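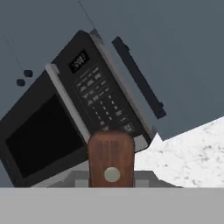 Computer rendering of a black microwave oven and a brown wood-grained block.

Kilwood Miniatures Opens Workshop in Flivimdale

16/01/2018

Kilwood Miniatures, a maker of fairy garden houses and accessories, has opened a new workshop and display room on Rekgate in Flivimdale. The company will move all casting, painting and packing to the new address by the end of March. Its former premises will remain open for order pickup until the move is complete.

The display room has 18 planted garden settings, ranging from single-pot arrangements for windowsills to a raised bed with paths, footbridges and a small pond. Each setting uses pieces from the current catalog together with live plants, among them creeping thyme, baby's tears and dwarf mondo grass. Plants are supplied by Achari, a local nursery, and will be changed with the seasons.

"Customers have asked for several years to see the houses in soil and among plants before they buy," said Chrysanthi Makris, director of Kilwood Miniatures. "The Rekgate site gives us the room to do that, and it brings the painters and the shop staff under one roof."

The company also announced its spring collection, which will go on sale in March. The collection consists of four houses, a well, two styles of garden gate and a set of lantern posts. All of the houses are cast in resin and painted by hand. The largest, the Mill Cottage, has a hinged door and a removable roof. The first production run of the Mill Cottage will be limited to 200 pieces, each numbered on the base.

Alcides Guzmán, who leads the painting studio, said that the spring pieces have been finished with a new outdoor sealer. The company recommends that painted houses be brought indoors during hard frost, and that any house left outside be set on gravel so that water can drain away from the base. Care instructions will be included with every order and may also be requested at the counter.

Beginning in March, the workshop will hold classes in planting and arranging a fairy garden. Each class is limited to 20 participants. The fee covers a shallow container, potting mix, three plants and one small accessory. Children under the age of 12 must attend with an adult. Registration will be handled in person at Rekgate, and places will be assigned in the order in which forms are received.

Retailers that carry Kilwood products will receive the updated price list with their next shipment. Orders placed before the move will be filled at current prices. Repairs and replacement parts for earlier collections, including doors, shutters and chimney caps, will continue to be available through the workshop.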